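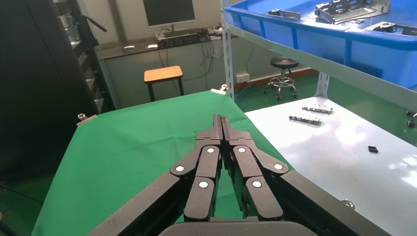
Speaker notes: Adapting a serialised comic for hour-long animation
Industry session, Friday, 2:00 p.m.

Slide 1. Title
Welcome delegates on behalf of Bretidico. Acknowledge the host venue. Remind the room that questions will be taken after Slide 7, and that the excerpt reel may not be recorded.

Slide 2. The property
Rana is a superhero serial first published in black and white and later coloured for the collected editions. The printed run comprises 70 issues. Readers follow a junior coast guard officer who inherits her aunt's abilities along with her aunt's enemies. The series commissioned from it is aimed at adult viewers and was classified accordingly before a script was finalized.
Pause for those who have not read the comic. Do not reveal the identity of the Harbourmaster.

Slide 3. Why the hour
The first proposal was for half-hour episodes. Two test scripts were written at that length. In both, the family material was reduced to a single kitchen conversation and the fights ran back to back. The longer format was requested by the writers and supported by the studio, Braltum, on the understanding that the number of episodes would be lowered.
Refer delegates to the comparison chart in the handout, second page.

Slide 4. What was moved
The aunt's funeral occurs in the eleventh issue of the comic. It now closes the first episode. This remains the most debated change among established readers, and the panel should expect a question on it. The agreed response is that the comic withheld the funeral so it could be read as a flashback, and the series has no narrator through whom a flashback of that kind could be introduced.
The lighthouse storyline has been held over. The ferry storyline has been joined to it, and both will appear later than readers would anticipate.

Slide 5. Design and colour
The printed costume carries 80 separate line elements when drawn from the front. The animation model reduces this considerably, with the shoulder braid retained at the request of the comic's artist. Colour scripts were prepared episode by episode. Grey and ochre are reserved for the harbour; saturated red does not appear until the fourth episode.
Run excerpt, no sound. Resume when the title card appears.

Slide 6. Storyboards and revision
The opening episode was boarded in 482 panels for its principal action sequence. Following the first animatic screening, 265 of these were kept. Most of the removed panels showed bystanders, and several were later reinstated when it became apparent that the damage to the pier carried little weight without them.
Sound was supplied by Rorkico, whose temporary track was used throughout the animatic stage. Credit them by name here. They were omitted from the printed program.

Slide 7. Casting
Performers recorded together wherever schedules allowed. Overlapping dialogue in the kitchen scenes was kept as performed and animated afterward.
Do not comment on casting for the second season.

Questions
Allow 15 minutes. Repeat each question into the microphone. Inquiries about licensing or merchandise should be directed to the Bretidico desk in the foyer, which closes at 5:00 p.m.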